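Home Organization Basics
Course handout, Unit 4: Sorting small things on a soft surface
Weklow Adult Learning, evening section

Bring this handout to the next class along with your sorting log from Unit 3. The reading is in the Flurkico course packet, page 104 on. Students using the older Essien packet will find the same material under "Surfaces."

1. Why the surface comes first

Most homes do not have a free table when you need one. The kitchen table has mail on it, the desk has a computer on it, and the largest clear flat area left in a small apartment is the bed. A bed works, with some limits. Plush and knit covers catch on clasps and earring hooks. Fine chains sink into the pile and are hard to see. Round items roll toward whatever spot is lowest.

The usual fix is a tablecloth. Spread it over the cover and smooth it outward from the middle. A flat-woven or wipeable cloth is best. Leave some of the bed cover showing at the back so you can tell where your work area ends.

Plain cloths make small pieces easier to find. If all you have is a printed one, put chains and rings on the open parts of the pattern where you can.

2. Mixed lots

A mixed lot is any group of things that ended up together and do not belong in the same room. Kitchen items and jewelry are a common mix, as are tools and stationery. In this unit we sort by destination first and by type second. A bracelet and an earring are different types with the same destination. A colander and a box of tomatoes both go to the kitchen, but one goes in a cabinet and the other is food.

Order of work:

Take out food. Check the lid before you lift the container.
Take out large, rigid items. They hide smaller ones and throw shadows over them.
Lay bracelets and necklaces in open loops.
Pair the earrings. Put any single to one side.
Leave tangled chains for last and work on them where they lie.

Do not use a colander or anything else with holes to hold jewelry, even for a minute. Thin chains go through the openings and knot on the other side.

3. Class layout

The pictures show cherry tomatoes in a clear clamshell, a mint green colander, beaded bracelets and hoop earrings on a daisy-print cloth.

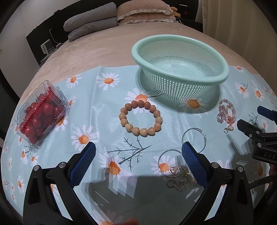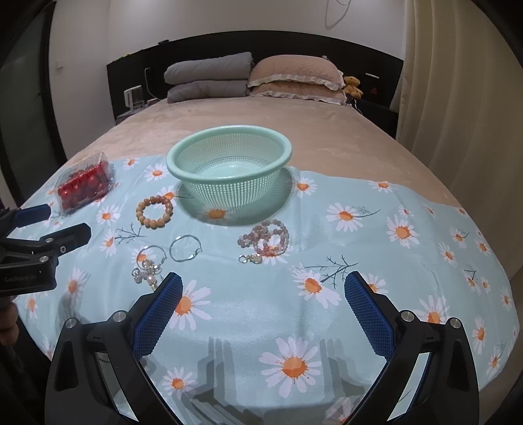
4. Beads and clasps

Strung beads should be stored flat or in a loose coil. Hanging them puts weight on the string. Close a lobster clasp before you put the piece away, or it will hook onto its neighbors. Wipe beads with a dry cloth only. Wood beads should not be soaked.

Hoops go together in pairs, one pair to a compartment. Thin hoops bend easily, so keep them out from under heavier pieces. Earrings with stones or pearls get their own compartment or a small pouch.

For chains, a Bikiner tray or any shallow divided box will do. An egg carton is fine for homework.

5. Homework

Sort one mixed lot at home, 29 items or fewer, on a covered bed or sofa. In your log, write down:

the surface and what you covered it with
the destinations you used
anything you could not place
how long it took

Spend no more than 2 hours on it. If you are not finished by then, stop and write down what is left. Logs are collected at the start of class.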